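Print this page
E-mail this page

Can a machine do the chores yet? Questions we receive, with our answers

This page is maintained by Olaia Palacios and Marit Eklund for the readers of the Coltville home and workshop bulletin. We receive many letters on the same subject, so we put the answers together. We update it when there is something new to say. The last changes are from July.

Can I buy a robot today that folds my laundry?

Not one that we would recommend to you. There are machines that fold, and there are arms that can be taught to fold, but these are two different things and people often mix them in their letters. A folding machine is like a press. You clip the shirt in, it pulls the shirt inside, and a folded shirt comes out at the bottom. It is good for a laundry that has the same shirt a thousand times. An arm is more free, but it has to find the cloth, hold it and decide where the corner is, and this is where the difficulty begins.

Why is cloth so difficult? A child can fold a towel.

A child has two hands with skin on them, and has touched cloth every day since birth. A cup has one shape. If you know where the handle is, you know the rest of the cup also. A towel has a new shape each time you drop it, and half of it is hidden under the other half. When you pull one corner, the other three move, and not always in the way you expect.

Also the thickness is a problem. To take only the top layer and leave the one under it is very easy for us, we do it with the fingertips and don't think. For a gripper it is a matter of a few millimeters. If it goes too low it takes both layers, and if it stays too high it closes on air.

What kind of folding is possible, then?

Small towels and napkins, one at a time, starting from flat. Marit visited the workshop of Remedios Requena in Coltville, where they have been working with an arm for a long time on this one question. They use towels without a pattern and a plain cloth underneath. A fold from corner to corner is one of the first exercises there, as it needs only one grip and one movement. The fold in half is harder than it sounds, because a single arm can hold only one corner and the other one stays behind and makes a wrinkle.
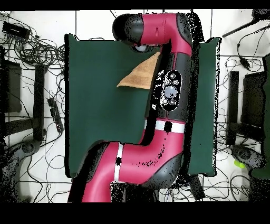

The time is the other matter. In the workshop they gave us the figure of 4 minutes for one small towel, if we include the looking, the grip, the fold and the moment when the arm goes back to its place. Remedios says she can do 20 towels by hand before the coffee is ready, and we believe her. She also told us that speed is not what she works on now. First she wants the same result each time, and after that she will ask for it to be quick.

Does a second arm solve it?

It helps a lot with big pieces. A bath sheet or a bed sheet needs two points of grip, the same as you need two hands or a second person. But two arms must not hit each other, and they must pull with the same force, so the work of teaching is more than double. It is also double the price, and the space. Most kitchens we know don't have this space.

What about a robot vacuum? Is it not already a household robot?

Yes, and a good one. The floor is flat, the dirt is small, and a mistake costs nothing - it will pass again tomorrow. We think this is the reason it was the first to enter our homes. It doesn't pick up the sock, however. You still have to walk through the room before it, and several readers wrote to us that this is the part of the work they wanted to give away.

And the dishes?

The dishwasher washes. To load and unload it is still for you. Plates standing in a rack can be taken out by an arm in good conditions. Wet glasses are a bad case, because they are transparent and the camera has trouble with them, and they slide. Montserrat Palacios, who owned a small restaurant, asked us if she could have an arm for the evening plates. We answered that for the moment a second rack and a lower shelf will help her more, and cost less.

Is it better on the shop floor than in the home?

Much better, when the work comes always in the same way. At Garrido they put parts in boxes with an arm, and it does this through the whole night shift. The parts arrive on a tray, each one in its own hole, so the arm doesn't need to search. When one day the trays came from another supplier, with the holes 2 millimeters smaller, the line stopped until the morning.

Macarena Lorente works in the packing room at Furar and wrote us a long letter, of which we copy one part: "The arm takes the heavy boxes and I am glad of this for my back. But the rags, the gloves and the aprons come back in one bag, and to sort this bag is still our job. I counted 28 kinds of things in it."

Is Stesusis going to sell a home arm?

We asked them. They answered politely that they have no date. We will write it here if this changes, please don't send us more letters with this question.

Is it dangerous to have an arm at home?

A large arm is a heavy object that moves, and you must treat it like this. Keep children and animals out of its reach, and know where the stop button is before you start it. Arms made for working beside people will stop when they touch something, but you can still get your finger pinched. Also think about the cables, there are always more than you imagined, and somebody has to walk there.

Should I wait before I buy a new dryer or washing machine?

No. Buy the one you need. We don't see any sign that it will have to match with a robot later.

When will it be possible, in your opinion?

The two of us don't agree. Olaia thinks that towels and simple shirts will be done in laundries and hotels first, where there is a room for it and a person nearby to help when the cloth falls. Marit thinks the home is still very far, and that fitted sheets will be the last thing of all. If you work with these machines and you have another opinion, write to us at the bulletin and tell us which chore, with which machine, and how long it takes for one piece.

Print this page
E-mail this page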